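Handwechsel an der Tornetton, Teil 2

Nach dem Tausch der Halteklammern an beiden Handgelenken stimmte die Greifhöhe nicht mehr. Also Nullage beider Unterarme neu angelernt, danach Griffversuche an der Spüle. 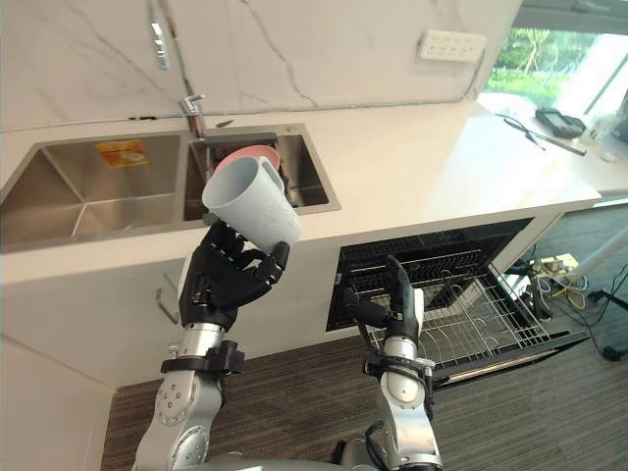 Kategorie: Werkstatt / Wartung

Die Klammer sitzt jetzt 12 mm weiter hinten. Vendula Holub hat die Schrauben nachgezogen, ich habe die Kabel neu verlegt - mit Reserve für die volle Drehung. 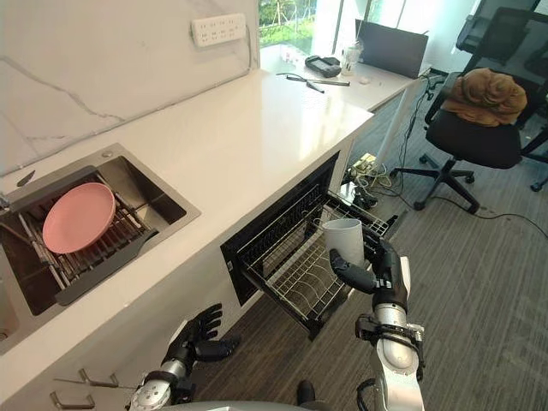 Rechte Hand mit Becher über dem Drahtkorb.

Für die linke Hand gilt ein eigener Parametersatz, Nummer 46. Den Schließweg des Daumens gebe ich dort von Hand vor.
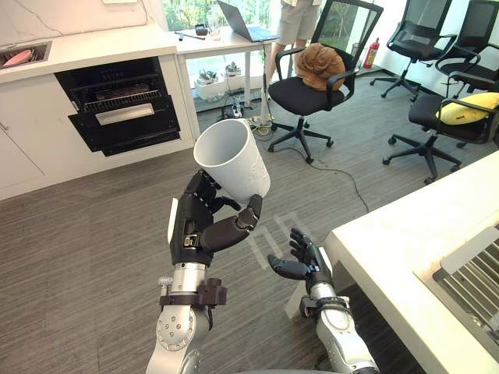 Becher links, rechte Hand offen.

Offen bleibt die Zugentlastung rechts. Ersatz von Brunura kommt im April.

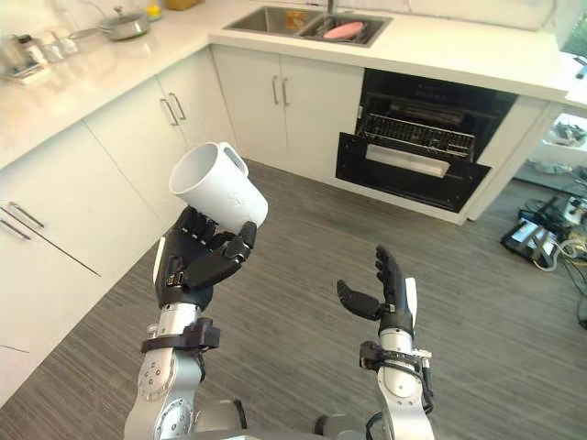

Tasse in Schräglage, Griff um den Körper.

Parameterdatei liegt unter Stand 372.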